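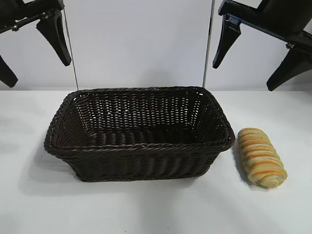
Brötchen in den Korb: Sallport legt Zwischenstand zu Haushaltsrobotern vor

Zweiarmiges System übt Handgriffe aus Küche und Laden. Alltagstauglich? Noch nicht. Pilotbetrieb ab Dezember geplant.

Veronthorpe. Kann eine Maschine inzwischen den Tisch abräumen, Backwaren einsortieren, ein Regal auffüllen? Teilweise, sagt das Robotikunternehmen Sallport und veröffentlicht heute Ergebnisse aus seinem Testprogramm Wattimena. Geprüft wurden 28 Aufgaben aus Haushalt und Verkauf, alle mit demselben Aufbau: zwei Arme, zwei schwarze Greifer mit je zwei Fingern, weißer Tisch.

13 davon erledigt das System nach Angaben des Unternehmens so zuverlässig, dass niemand eingreifen muss. Beim Rest braucht es Hilfe oder zu viel Zeit, meist beides.

Der Korb als Maßstab

Eine der Standardaufgaben klingt banal. Ein dunkelbrauner Flechtkorb, leer, daneben eine längliche, gestreifte Brotstange. Die soll hinein. Für Menschen eine Sache von Sekunden, für die Steuerung mehrere Entscheidungen hintereinander: welcher Arm, welcher Winkel, wie fest zudrücken, wann loslassen. Liegt die Stange schräg zum Korb, muss der Greifer mitdrehen. Der dicke, geflochtene Rand darf dabei nicht gestreift werden, sonst verrutscht der ganze Korb.

Mehr als 600 Durchläufe hat das Team allein mit dieser Aufgabe absolviert. In 387 Fällen landete das Brot beim ersten Versuch im Korb. Die häufigsten Fehler: zu weit außen gegriffen, zu früh losgelassen, am Rand hängen geblieben.

„Das reicht für eine Vorführung, für eine Bäckerei reicht es nicht“, so Rutilio Zamudio, Leiter der Erprobung bei Sallport. „Wer morgens um sechs eine Theke einräumt, will nicht danebenstehen und aufpassen. Da müssen wir hin, und da sind wir noch nicht.“

Was geht, was nicht

Gut klappt: feste Gegenstände von einer freien Fläche aufnehmen, in offene Behälter legen, Behälter verschieben. Schwierig bleibt alles Weiche oder Verdeckte. Handtücher falten, volle Spülmaschinen ausräumen, Tüten öffnen. Auch wechselndes Licht macht Probleme, vorallem bei glänzenden Oberflächen.

Zum Tempo macht Sallport bewusst keine Werbeaussage. Die meisten Aufgaben dauern deutlich länger als von Hand. Für Nachtstunden im Laden kann das trotzdem interesant sein, im privaten Haushalt eher nicht. Ein Gerät für Endkunden ist derzeit nicht angekündigt, ein Preis auch nicht.

Nächste Schritte

Ab Dezember soll das System im Backshop des Handelspartners Evommont in Veronthorpe laufen, zunächst außerhalb der Öffnungszeiten und unter Aufsicht. Aufgaben dort: Körbe befüllen, Körbe umsetzen, Ablage freiräumen. Über Verlängerung wird nach Abschluss der ersten Phase entschieden.

Über Sallport

Sallport entwickelt Steuerungssoftware für zweiarmige Robotersysteme in Handel und Haushalt. Sitz des Unternehmens ist Veronthorpe. Wattimena ist das hauseigene Programm zur Erprobung von Alltagsaufgaben.

Pressekontakt: Sallport, Presse und Kommunikation, Veronthorpe. Interviews mit Rutilio Zamudio auf Anfrage, Abdruck frei, Beleg erbeten.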